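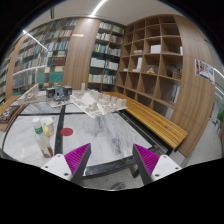

Fig. 1. Review table in the model library, with the site model set toward the back.

Week 5 handout: Looking at a site model together

Course notes prepared by Dilruba Kumarasinghe for the Introduction to Site and Building studio. Revised 27/02/2025.

Welcome back, everyone. I promised after our last meeting that I would write up what I said about tables and models, partly for those of you who missed it and partly for those of you who were there and watched me run out of time (again!) just as we were getting to the good bit. Please bring these notes along with your sketchbook, and do scribble on them.

Why we start at the table

We spend so much of the term pinned to walls and screens that it is a real pleasure to gather around a model, and I want you to get used to how different that feels. On a wall everybody faces the same way. Around a table you face one another, and each of you has a different side of the site in front of you. The person at the front corner has one project and the person by the bookcases has quite another, and a good half of our discussion last October came out of two students arguing about a courtyard that only one of them could see into.

So before you say anything about a model, walk around it. Go all the way, slowly, and come back to where you started. Then bend your knees until your eyes are level with the roofs, and go around once more.

Reading the massing

A massing model leaves out nearly everything we love to draw. There are no window frames and no brick, and the pale, quiet blocks in Fig. 1 are a good case of how much can still be said that way. Start with the open ground. In this model the buildings gather on much of the base and leave a smooth white area in among them, and I would like you to spend a few minutes on that space before you so much as glance at the tower. Is it a square, a park, a piece of water, a parking lot? The model won't tell you, so write down what you think it wants to be and what in the blocks around it made you think so.

Now for the tall one. The slender tower stands at the back left, and the wide, boxy block is over near the right corner. Steinar Ketilsson, who will be joining us for the second hour, likes to ask what would happen if those two changed places, and I have borrowed the question from him so often that I ought to pay rent on it. Think about shadow and wind, and about what a person would see on first arriving at the small cluster near the front.

Scale, and the things we leave lying about

A word about mugs. Every review table I have ever worked at ends up with a bottle and a mug on it, and ours is no exception. Your eye knows perfectly well how big a mug is. Set one down near a model and you have told everybody that the model is a small thing on a table, just when you were hoping they would imagine themselves walking through it. During a presentation, then, drinks go on the shelves or the windowsill. In the working hours I don't mind them at all, so long as they stay well away from the base, because card and coffee are old enemies and I have seen who wins.

The table itself has something to teach us too. The marble is pale, with gray veins running across it, and the black strips divide it into panels. A white model on a white and gray top can lose its lower edge when you look at it from across the room, so try sliding a sheet of dark paper under yours and see whether you prefer it. Watch out for those strips as well. Lined up with your model they look like a street grid you never intended, and a base set at an angle to them, with a corner toward the viewer as in Fig. 1, reads as a separate thing and invites people to come around the side.

What to do before next time

Work in pairs, please, and choose a site from the Tulberg or Varnberg folders on the lower shelf. Build the existing blocks in one pale material only. Gray board is fine, and so is white, and do use up the offcuts before you open a new pack.

Make 2 versions of your own proposal that can be lifted off the base and swapped. Don't glue them down, however tempting it may be late at night.

Photograph each version from standing height and again from roof height, with the table cleared. Then write 15 lines, by hand if you can bear it, on how the open ground changes between them. I am much more interested in the ground than in the buildings this week.

Reading: the Bhuiyan chapter on voids, which is in the course reader, and the short Akine pamphlet if you can get hold of it. There are copies on the bookcase. Please put them back where you found them, and come and see me if the scale conversions are giving you trouble.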